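Our holiday lets are getting a robot for kitchen restocking – what happens to the changeover team?

Posted in Working Life by Lamum

I do changeovers for a firm with 35 holiday lets and they've decided a robot will be doing the welcome cupboards and later the floors. We've been shown it in the simulator, which is all done in computer graphics, and it does look handy. There are nine of us and I'm the one who's meant to "work alongside" it from Thursday. I'm not against it, I just can't get a straight answer on what my job is after that. Has anybody been through this? This is the cupboard job:

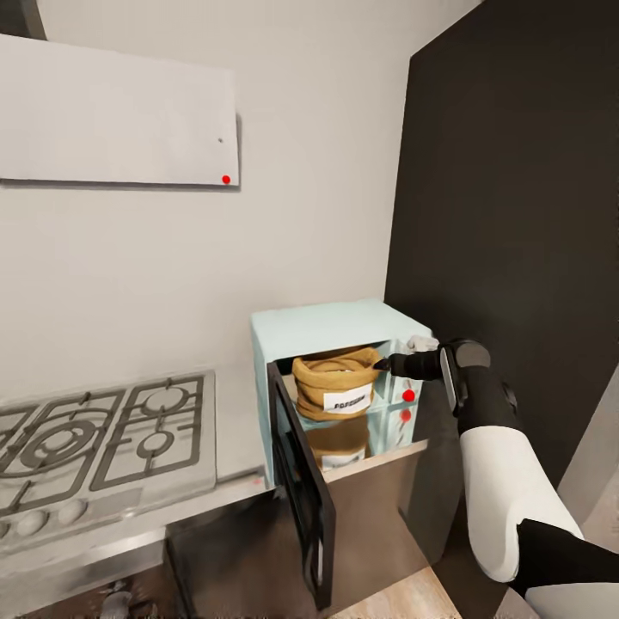 Simulator view: arm at the snack cupboard, popcorn sack inside.

At the moment a full kitchen check takes me 21 minutes and I quite like it, it's the one bit where you're not bent over a bath. Do I ask for new hours in writing? Do I get paid for the training?

Sidemov

Yes to both, and ask before Thursday! We had something similar come into the linen store where I work and I went in thinking I'd be out by May. I wasn't, but my day changed completely. Less lifting, a lot more standing about with a tablet, and I do miss the chatting (two of us used to do every load together and now it's one of us and the machine). My hours stayed the same only because I'd got them to write it down. Ask who gets the blame when it puts something in the wrong place as well, we had weeks of arguing over that one.

Floors are another thing altogether, so get them to tell you what "floors" means. Picking things up? Mopping? Ours said one and meant the other.
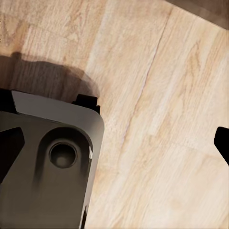
by Sidemov | Regular member | 454 posts

Boards like those show every crumb, so somebody will still be going round with a cloth, and that needs to be on your sheet as a job with time against it. Otherwise it just gets squeezed in at the end and you're late for the next place.

Domański

dont sign anything till youve read it. my brother in laws place did this and it was fine

Flotex

I plan the rotas for a cleaning company so I see it from the other side. The machine time is easy to put in a rota, the people time around it is what gets forgotten – letting it in, moving chairs, checking after.

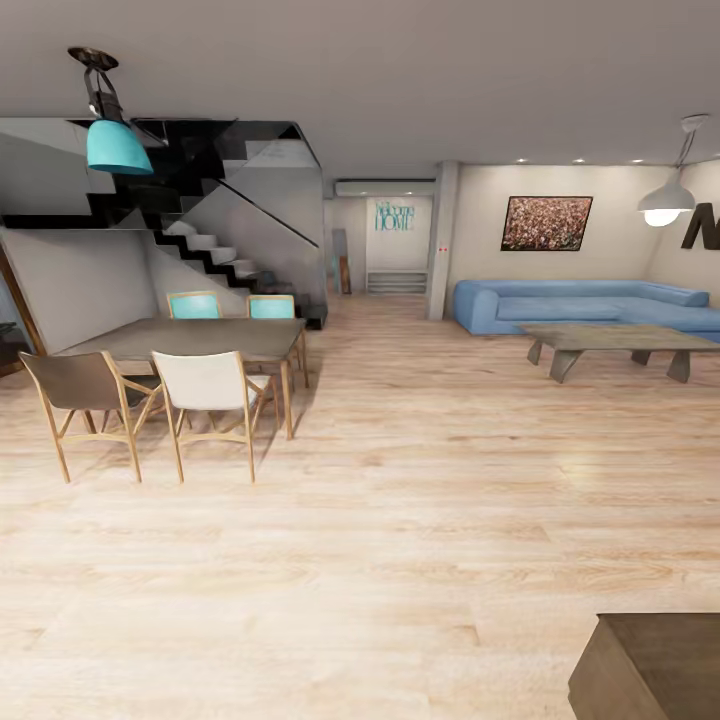

We logged 2745 visits before we changed anybody's hours and I'd want your firm to do something like that too, even a smaller number. Ask them for a trial period with your pay fixed. And if you're the one training the others on it, that's a different job from cleaning and should be paid like one. Let us know how Thursday goes.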